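Nulline Forums > Home and Storage > Moving and Decluttering

Spare room: where to put the boxes when the exercise bike has to stay

Started by flerkholm_flat, March 2023

flerkholm_flat
We are clearing the spare room so it can be slept in again. The exercise bike is staying because it gets used. The rest is boxes. I have a table in there for sorting and I've been doing one box at a time, but I keep stopping when I get to big sealed plastic packages. They take up nearly a whole box each and I don't know if I should open them, flatten them or leave them as they are. The room is narrow and I can't get much past the bike.

Any advice on order of work would help. I have 24 boxes left.

tallboy326
Leave sealed packages sealed. If it came packed by the shop it is already as clean as it will ever be. Write on the box what's in it and move on. You lose more time opening things than you save.

pelmet
I don't agree with that. Half of what I had sealed was stuff I didn't want. I only found out when I opened it. If you've kept it shut since October you should at least look.

tallboy326
Looking is fine. Opening it and then having to find somewhere for it is the problem.

flerkholm_flat
Most of them I know what they are, it's bedding. This is the corner I'm working in, with the current box on the table and the bike behind. 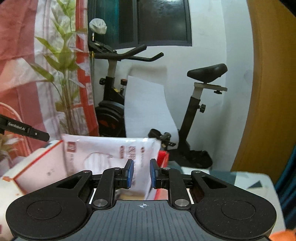 Re: Spare room: where to put the boxes (page 2)

pelmet
If it's bedding, does it go on the bed in that room? Then open it when the bed is up and not before. I take back what I said for bedding.

Is that curtain staying? I like the red and pink.

flerkholm_flat
Curtain is staying. It was up when we moved in and it keeps the light out.

borberg_sue
Can you turn the bike? I had mine against the wall and it stuck out into the room. I put it lengthways along the wall and got enough space for two shelves. Measure the pedals as well as the frame. I forgot the pedals the first time and had to move everything again.

wijaya_k
I would get the table out before anything else. A table in a small room fills up and then you are sorting the table. Do it on the floor.

borberg_sue
Not everyone can kneel on a floor for an afternoon. Keep the table.

wijaya_k
Fair enough. Then only one box on it at a time and nothing stored underneath.

tallboy326
On the box itself, an open one with the sides leaning out won't stack. Either tape the top properly or put the package straight on a shelf and fold the box down. I stacked open ones 5 high once and the bottom one gave way.

flerkholm_flat
Thanks all. I'm going to leave the bedding sealed until the bed is up, keep the table and try the bike the other way round. I'll measure with the pedals.

pelmet
Put the bedding boxes nearest the door, you'll want those first.

borberg_sue
Or under the bed once it's built, if the legs are high enough. Mine are 2 inches too low and I only found out afterwards.

flerkholm_flat
The bed has drawers so that won't work. Nearest the door it is.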